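Notebook, April - oil finish trials, bench tops and small boards

Picked up where I left off with the finish samples. Eleven offcuts, all from the same delivery of maple, planed on the same afternoon and sanded to 180. Numbers are penciled on the end grain because the last set had them on the back and I oiled right over them.

Samples 1 to 4 have the Zomix hardwax oil, 5 to 8 the plain linseed from Rieger, and 9 to 11 the linseed cut with citrus solvent. Ludger Wunderlich asked for a fourth group with shellac under the wax. I don't have enough offcuts left from that delivery and don't want to mix stock, so it waits.

First coat went on at 9:40. Wiped off the excess after 15 minutes on the Zomix pieces and 30 on the rest. The cut linseed soaks in much faster, mainly at the ends. Sample 10 drank so much that I went over the end grain a second time, which I now regret, as it won't compare cleanly with 9 and 11. Marked it with an x.

Rags went straight into the water bucket and then outside on the line. Please keep doing this. I found one balled up behind the band saw last week and it was linseed.

Pascal Haberkorn stopped by before lunch and thought the Zomix samples looked a little yellow next to the bare wood. I see it too, but less than with the linseed. We carried them to the window and he still thought so. By the door, under the tubes, we both had trouble telling 3 from 7.

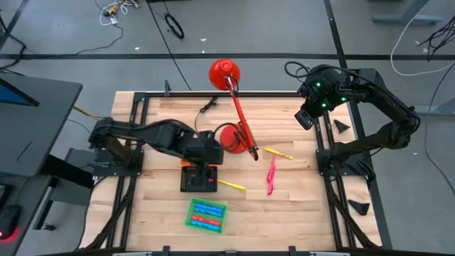

Second coat in the afternoon, after a light pass with a gray pad. The Zomix surface was dry enough to handle. The linseed was still tacky on 5 and 6, so I left those two alone and will do them tomorrow. 7 and 8 had been standing nearer the heater. Should have rotated them.

Water test on last month's boards, which have had time to cure properly:

Linseed, two coats: ring visible after an hour, mostly gone by the next morning.
Linseed, three coats: faint ring, gone after rubbing with a dry cloth.
Zomix, two coats: no ring. Slight dulling where the glass stood.
Virnon varnish oil, two coats: no ring, but it scratched white when I dragged a key across it.

Coffee is the harder test and I haven't run it on the Virnon board yet. Same cup, same fill, one hour, lid off.

Consumption: the 900 ml can of Zomix is down to 590 ml by the measuring jug, and that includes the two shelves for the Plullau job. The label promises more coverage than we're getting. I suspect I put the first coat on too thick, and a white pad might do better than the brush. Ludger uses a plastic scraper to spread it and gets by with less.

The Plullau shelves themselves are fine. One has a raised patch near the left bracket hole - it needs a quick rub and a thin coat, then both can be wrapped. Paper only, no bubble wrap until the finish is hard. It left dimples on the last ones.

To do:
Second coat on 5 and 6, away from the heater.
Coffee test, Virnon board.
Order gray pads and a box of nitrile gloves, size L.
Ask Rieger whether the linseed is the same batch as in winter. It smells sharper to me.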